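Tirkar Bin Picking Bench: Set-up and Run Guide
Section 4. Cluttered bin trials (grasp-order method)
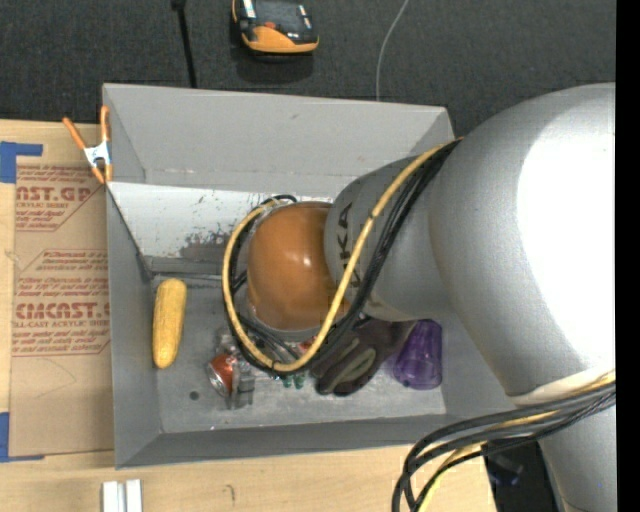
4.1 Before you start

Read section 3 first if the arm has been moved. This section assumes the arm is mounted, homed, and talking to the Hilleo planner. If the planner status line says anything other than READY, stop and go back.

You need: gray bin, mixed item set, spring clamp, blue tape, item list printed out, the Celtcombe logging script on the bench PC. Gloves for you, separate from the work glove in the item set. Don't mix them up.

What the method does, short version. Planner scores every item it can segment, then picks the one whose removal should free up the most of the others. Not the easiest grasp. The baseline (Esquivel) just takes the highest grasp score each time. We run both on the same layouts and compare picks to empty bin.

4.2 Set the bin

1. Put the bin on the tabletop, under the wrist. Long wall parallel to the table edge.

2. Line it up with the tape marks. If the tape has lifted, replace it before the run, not during.

3. Clamp the rim. One spring clamp is enough. Push on the bin with a flat hand, it should not slide.

4. Check the clamp handles against the approach path. Jog the wrist slowly over each corner at 20 percent speed. If it gets close to the handles, move the clamp further along the rim and tell the planner (menu Obstacles, Edit clamp).

Note: scuffs and bare patches in the bin are fine. The background model was taken with them in. Do NOT swap in a clean bin without redoing the background capture, segmentation gets noticably worse.

4.3 Cables

5. Route the wrist cables with slack. The loop needs room to turn with the last joint.

6. Ties on the bundle every so often along the wrist, none on the loop itself.

7. Turn the last joint through its full range by jog. Watch the loop the whole way. If it drops below the top of the bin wall, pull some slack back.

CAUTION: a hanging loop can catch the bin rim. Clamp holds, cable doesn't. We lost a connector that way, and most of an afternoon.

4.4 Load the items

8. Open the layout sheet for the trial number. Standard clutter set is rigid, soft and see-through items together: toy food like the corn, a can, the work glove, the purple cup, clear plastic. Small pieces go in last.

9. Tip them in from the tray. Don't arrange by hand. Only exception is repeat layouts, where you match the reference picture as close as you can.

10. Anything standing above the rim, push down. Anything on the table outside the bin goes back in the tray.

Note: soft items under the cup are the hard case, leave them. Thats what the trial is for.

Note: clear plastic gives bad depth. Planner fills the holes from the color view. If it reports zero items where you can see one, log it as MISS and carry on.

4.5 Run

11. Hands out, everyone behind the floor line. Key to AUTO.

12. Start the logger, then the planner. In that order or the first pick is not recorded.

13. Choose method: ORDER or BASELINE. The sheet says which. Don't pick your own, the sequence is shuffled on purpose.

14. Let it run untill the bin is empty, or 7 failed grasps in a row, or 300 seconds. Whichever is first. Logger stops itself.

CAUTION: don't reach in to free a stuck item, even if the arm looks parked. It may be waiting on a plan. Key to HOLD, then reach.

15. Mark the sheet: picks, drops, misses, anything left behind.

16. Put the items back in the tray, next layout, repeat from step 8. One block is 11 layouts per method.

4.6 Reading the numbers

Compare only full blocks. Half blocks mislead, the hard layouts are bunched near the end.

On our December block ORDER needed fewer picks than BASELINE on the layouts with the glove on top. No real difference where the items were spread out. Planning time is longer per pick with ORDER, so total time came out close. Report both.

Double picks (two items in one grasp) count as one pick, flag D. If flag D shows up a lot, check the gripper opening in section 3 before blaming the planner.

4.7 Shut down

17. Key to HOLD, wrist up to the park pose, then power off from the pendant.

18. Stop the logger and copy the block folder to the shared drive. Check the folder isn't empty. Has happened.

19. Leave the clamp on and the tape down for the next person. Next: section 5, adding new items to the set.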